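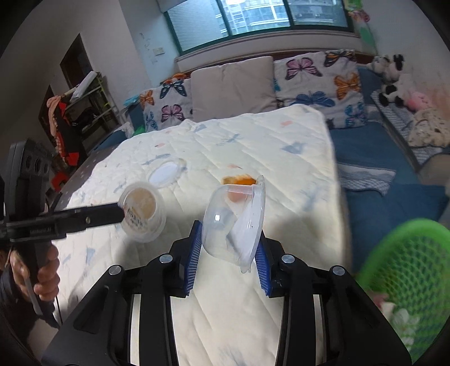
My sister reckons anyone who eats in bed deserves the crumbs, and she told me so again when I rang her in the middle of stripping mine. Fair enough! But I've been having snacks on top of the quilt since I was a kid and I'm not about to stop now, so the job is keeping the mess down.

First thing, the little tubs and cups go before anything else gets touched. I learned that with a full pot of dip and the good cream quilt (the one with the faint blue and pink print), which took two soaks and most of a box of Plekis powder to come right. Lids back on, cups to the kitchen, then the bread or whatever's left over.

Then the pillows. I've got the butterfly ones along the back and I'm very fond of them -- they came from the market at Gremport in March and the colours haven't budged after 7 washes. I do them inside out on cold and hang them in the shade.

Soft toys live on the bed too, the cow included, and they get a good shake out the window first. Mind who's downstairs.

Still hunting for a second blue sheet, by the way. Tavier only had singles last time I looked, so if you've seen a queen anywhere, leave me a comment.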